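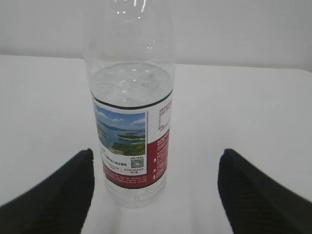

The bottle with the lake on it.

Myung-ja Cha loved that lake! She had bought the water for the label, blue sky and white clouds and all those low hills and islands, and she had already decided it was Uldale, where her aunt once rowed her out for 30 minutes and sang the whole way back.

"It isn't Uldale," said Isah, who had come for tea and was getting geography. "Uldale has a church."

"The church is behind the hill."

"Which hill?"

"The green one, in the corner!" She was delighted. She hadn't had a good argument since May. She went for the big white cup, the one from the shop in Barmont, made to look as if somebody had squashed it in one hand. It had cost 220 and she would have paid it twice. 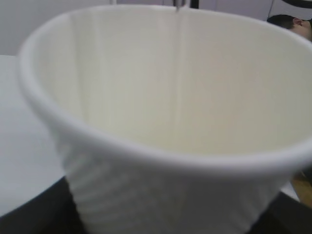

A thin stream, and the cup from Barmont.

"Listen to that," she said. Isah listened. It was such a small sound, water going into porcelain, and for a moment it really could have been an oar lifting.

"All right," he said. "Maybe there's a church."
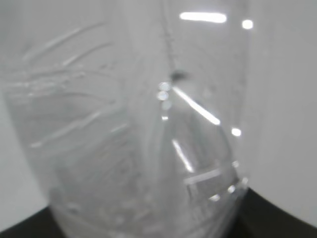 Clear plastic was the next thing they argued about, how it grabs every light in a room and makes a whole sky out of a few creases. Isah saw ice. Myung-ja saw the harbor at Nikholm, early, with the lamps still on, and she pulled her chair closer to tell him about the ferry.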